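Ticket 1020 – Open tube in rack: does the handling rule apply in simulation?
Mar 7, 2026
By the Plevura cell support desk, Prekley

Status: open, waiting for the rule text
Product: Plevura handling cell, simulation package
Rule set: Fledum lab handling rules, revision 2

Problem as reported

The customer site Gatchalian runs our tube rack task in simulation before any program is released to the real cell. Rule 2 in their copy of the handling rules says that a rack with an open tube must not be gripped or moved. Their operators follow this well on the real cell. In simulation the same program approaches the rack with one tube uncapped and the checker gives no warning. They ask if this is a fault of the checker or if the rule does not count in simulation.

Log

Entry 1. I loaded the scene they sent and the result is the same as theirs. The run continues to the approach and the report is green.

Entry 2. I looked in the checker settings. The cap check is on, but it reads the cap state from the task list and not from the scene. In the task list all tubes are written as capped. In the scene the first one has no cap. So the checker compares the list with itself and is always satisfied.

Entry 3. I corrected the task list by hand and started again. Now the checker stops the run before the approach, with message 1000 "open container in work area". This is the correct behavior and it tells me the rule itself is loaded.

Entry 4. I asked the site if somebody changed the scene after the list was made. They answered that the scene was edited in February for another test and the list was not exported again. I don't consider it a mistake of the operator – our guide does not say anywhere that the export must be repeated.

Entry 5. Approach speed in the program is 35 mm per second, which is inside the limit of the rule set. I note it only so it is not asked again.

Answer to the customer

The rule applies in simulation in the same way. A program which is allowed to break a rule on the screen will be released with a green report, and then the operator at the real cell trusts this report. Until we deliver a corrected checker, please do the following:

1. Export the task list again after each change of the scene, also a small one.
2. Compare the cap state of every tube in the list with the scene view. Do it from above, where the caps are easy to see.
3. If one tube is open, stop and mark the run as not valid. Please do not switch off the cap check to get a result.
4. Save the scene view together with the report.

For step 4, this is the view I saved with my own report, with the open tube at the top of the orange rack, the purple caps below it and a gripper finger at each side:
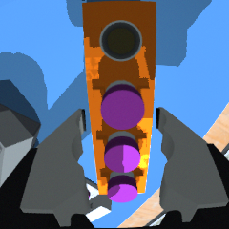
Related tickets

- Message 1000 is shown when the rack is empty
- Task list export loses the tube order
- Which rules can a site change by itself?
- Approach speed limit is different in report and in program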